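Speaker notes: what a deposit rating can and can't tell you
Tarun Vishwakarma, afternoon session, 27 minutes plus questions

Start without slides. Ask the room who has moved savings to a bank on the strength of its rating. Wait for hands. Then ask who has read the page behind the letter. Wait longer.

I am going to be hard on ratings today. I use them at work every week, so this is a complaint from a regular customer.

First point: who pays. Banola, our made-up-sounding but very ordinary lender, pays for its own rating. So does Stesov. The agency sends an invoice and then sends a grade. I don't claim the grade is bought. I do claim that a bank unhappy with its draft grade can decline to publish it, and the public never learns there was one.

Second point: the date. Banola's current letter rests on accounts closed in January. Deposits can leave a bank in an afternoon. Ask when the numbers were struck, then ask what has matured since.

(Pause here. Water.)

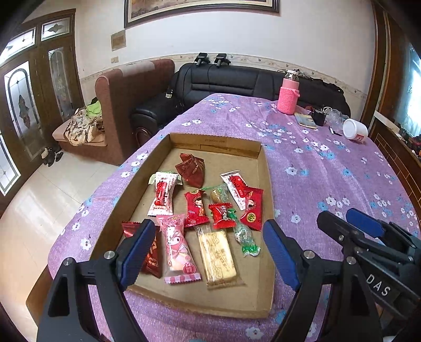 Savings and Deposits Research Desk

Third point: the word "reliable." Put up the Stesov page. It says reliable four times and defines it once, in a footnote, as the opinion of the agency on timely repayment under normal conditions. Read the footnote aloud, slowly. Normal conditions are when I worry least about my money.

Fourth point: concentration. Stesov has 60 percent of its deposits from 11 corporate clients. The rating report calls this "a stable core of long-term relationships." Maybe. If 2 of them leave in the same month, I'd like to know what gets sold to pay them, and at what price. The report doesn't say. I wrote and asked, and got the press release back.

Fifth point, and go quickly if time is short: rate shopping. Awasthi pays well over the market on one-year money. The usual advice is that a good grade makes the extra interest free. I don't buy it. A bank that bids high for deposits wants cash, and I want to hear why before I hand over mine. There may be a dull answer, such as a new loan product. Get the dull answer in writing.

Someone will raise Mutard, which had a middling grade and paid everybody on time. Fair enough. Say so plainly. One bank coming through doesn't prove the grade was wrong, and it doesn't prove the method right either.

What to check instead, last slide, leave it up during questions:
Is the account covered by deposit insurance, and up to what limit?
Are joint accounts counted once or per person?
What is the penalty for taking the money out early?
What share of the loans is past due, and who decides when a loan counts as past due?

If asked whether I think ratings should be scrapped: no. I want the draft grades published along with the final ones.

If asked where I keep my own savings: two banks, under the limit at each. Don't name them.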